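September, 6.40 pm

Meter read 3,146 this morning, entered in the book. Consumption is down on last month, which I put down to the new timer on the immersion heater. It now runs from 4 am and cuts out before I am up. Water at the kitchen tap was 2 degrees cooler than under the old setting. Acceptable for washing up, marginal for a bath.

Bled the radiators in the back rooms. The landing one gave air for a long while and then a brown dribble. Pressure dropped afterwards and I topped up the system through the filling loop. The loop valve is stiff and will need replacing before winter. Tennant stock the part but only in the Mollcombe branch, so it means a bus.

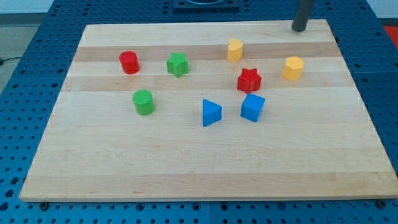 Rang Kulsoom Niazi at lunch regarding the loft. She recommends laying the second layer of insulation across the joists, with a gap kept at the eaves for air. I had planned to push it right to the edge. Measured the hatch afterwards: 40 mm too narrow for the rolls as sold. They will have to be cut in the hall and passed up.

Draught at the front door persists. Brush strip fitted at the bottom, but the leaf has dropped on its hinges and the strip only touches on the lock side. Longer screws in the top hinge tomorrow, then check again with a strip of tissue.

Wind westerly. Heating not yet on.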